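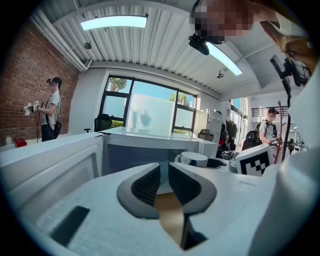 Surely the cupboard is where mugs live, one reader of our Wallarwood draft wrote back, and everything else is just a mug on its way home. I liked that remark enough to build this section around it, even though I think it's wrong for shared rooms.

4.2 Where the mugs end up

In a kitchen at home I'd mostly agree. In a workroom with a microwave on a desk, though, the mug's "home" is wherever the last person let go of it, and that's very often within arm's reach of the microwave. We asked 50 people at Nirport and 50 at Costigan to tell us where they'd look first for a clean mug. The favourite answer at both places was "by the microwave" (the cupboard came a sad third at Costigan!). I'd expected the sink to do better, I must admit.
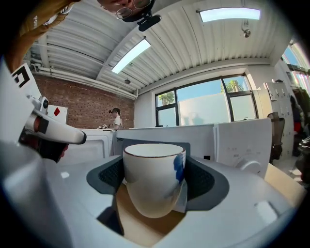
Figure 3. Mug and microwave in a shared workroom.

What people mean by "by the microwave" took me a while to sort out. Some meant on top, some meant beside, and a few meant the strip of table in front of the door, so I ended up splitting the answer into 2 zones, front and side. Figure 3 is a handy case for the front zone: the plain white mug with the thin brown rim is being held upright with the microwave stretching right behind it, and the second white appliance would fall in our side zone. The trouble with the front zone is the door. It needs room to swing, and a mug parked there has to be shifted before anyone can heat their lunch, which is how mugs start to wander off down the desk. The Trultby answers, which came in too late for the main table, grumble about the same thing in much the same words.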